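Speaker notes: Gornberg Mill conversion
Randbridge property forum, 8 February 2025

Opening

Thank the hosts. Say up front that this is the hotel half of the site only. The offices have their own session after lunch.

The building

Former textile mill on the river side of Randbridge, five stories, brick and timber. Empty when Stulon bought it. Stulon is the developer and still the owner. Gazi runs the hotel under a long lease.
Mention the roof. Half the delay came from there.

What we kept

Timber columns, the loading doors on the east wall, the hoist beam. The old stair did not meet code, so it stays as a feature and two new stairs do the work.
Window openings are original. Frames are new. Someone will ask about the cost, so have the sheet ready.

Guest rooms

Column spacing set the room widths. We tried to fight it in the first scheme and lost too many rooms. Gazi asked for plain rooms with soft bedding, heavy curtains and no carpet. Floors needed extra sound insulation, and that took a little off the ceiling height.
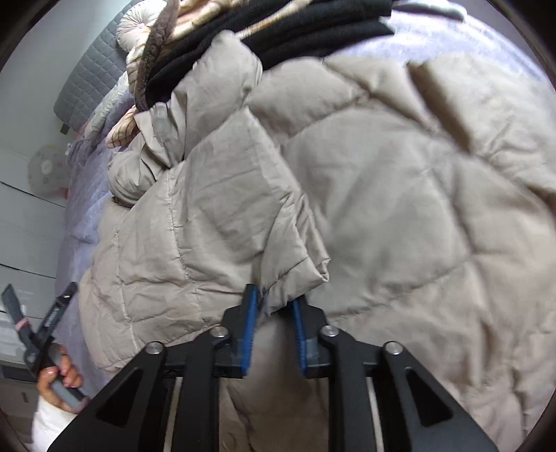 Parking and access

The city wanted more spaces than the lot could hold. We settled on a shared arrangement with the office tenants, evenings and weekends to the hotel. Deliveries come in from the back lane before noon.

Numbers

More than 824 people came through on the open day in August. Don't read out the budget table. Point to the handout.

Questions

Leave five minutes. If the flood wall comes up, say the city is leading on it and give the project office email.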